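Abernathy Workshop
The Abernathy Workshop in Starkville is pleased to share a progress report on the shared arm build. The posts that follow cover work completed in March and are intended for members and for other community shops considering a similar project.

Abernathy Workshop
The project began as a proposal from Na-rae Geum and Alaric Thibodeaux, who asked for bench space and access to the printers to build a tabletop arm with a two-finger gripper. The workshop approved the bench space for the remainder of the season. The builders supply their own motors and electronics.

Abernathy Workshop
The stated goal is modest. The arm should clear small items from a kitchen table after a meal and place them in a tray. It is not expected to wash anything, and it will not handle sharp utensils at any stage of the project.

Abernathy Workshop
Mechanical status: the base, shoulder and elbow are assembled. The wrist has been printed twice. The first version flexed under load at the mounting flange, and Mr. Thibodeaux has thickened that section and moved the screw holes inward. The second version is installed and in use.

Abernathy Workshop
The shoulder joint uses a belt reduction. Members have asked why a gearbox was not chosen. The belt was quieter, it was already in the parts cabinet, and it can be replaced with hand tools. Belt tension must be checked at the start of each session and recorded on the sheet taped to the bench.

Abernathy Workshop
Electrical status: the motor supply and the logic supply are now separate, with a common ground at one point. Under the earlier wiring, the controller would reset when the shoulder and elbow started together. No resets have been logged under the new arrangement.

Abernathy Workshop
A physical stop button has been mounted at the front of the bench. It cuts power to the motors only. Please note that the arm will sag when the button is pressed, and hands should be kept clear of the space beneath the elbow.

Abernathy Workshop
Software status: Miyuki Minami has taken responsibility for the simulation. Every motion is run there before it is sent to the hardware. The simulator holds a model of a furnished room with a dining table, and objects can be added or moved between runs.

Abernathy Workshop
The first simulated table held a single cup. Grasps succeeded nearly every time, and the group agreed that the result said very little about a real kitchen. Ms. Minami has since prepared 32 table layouts with other objects placed near the target.

Abernathy Workshop
Results for the crowded layouts are as follows. The planner found a complete path in 27 of the 32. In the remaining five, it either stopped before reaching the target or proposed a path that brushed a neighboring object. Those five layouts have been kept as a standing test and will be rerun after each change to the planner.

Abernathy Workshop
Viewpoint has proved to be as important as path planning. A tall object close to the camera can hide a large part of the table, and the program must then decide whether to act on partial information or look again from another position. The current rule is to look again, up to 3 times, and then stop and ask for help.

Abernathy Workshop
Marisol Doucet has asked that the rule be made adjustable. Her position is that a second look is worthwhile when the rim of a cup is partly hidden and unnecessary when the cup is fully in view. The change is under review and will be tested in simulation first.

Abernathy Workshop
Cups remain the preferred target for grasp tests. There are two methods in the code. One closes the fingers on the outside of the wall. The other lowers a finger inside the opening and grips the wall from both sides. The second method needs less clearance around the cup but requires a more accurate height estimate.

Abernathy Workshop
Height errors in simulation have so far been small. Height errors on the bench have been larger, and the cause appears to be play in the wrist bearing. A replacement bearing has been ordered. Until it is fitted, bench trials of the inside grip are limited to plastic cups.

Abernathy Workshop
Expenses to date stand at 130 dollars in shop materials, chiefly filament, belt stock and fasteners. This amount is within the allowance for member projects. Receipts are in the project folder at the front desk.

Abernathy Workshop
Several members have asked whether the design files will be released. They will. Oľga Pešek is preparing the drawings and a parts list, and both will be posted once the wrist is final. Files passed around before that date should be treated as drafts and should not be printed.

Abernathy Workshop
The build group meets on Wednesday evenings at the rear bench. Members may observe without signing up. Those who wish to operate the arm must first complete the bench safety briefing, which Ms. Doucet conducts at the start of each session. Safety glasses are required for everyone at the bench while the motors are powered.

Abernathy Workshop
Work planned for the coming sessions: fit the new bearing, repeat the height calibration, rerun the five standing layouts, and begin trials with bowls. Simulation work on cups among other tableware continues alongside the bench work, and questions about it may be sent to Ms. Minami through the front desk.

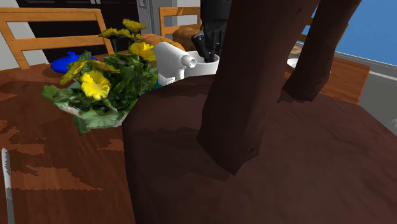
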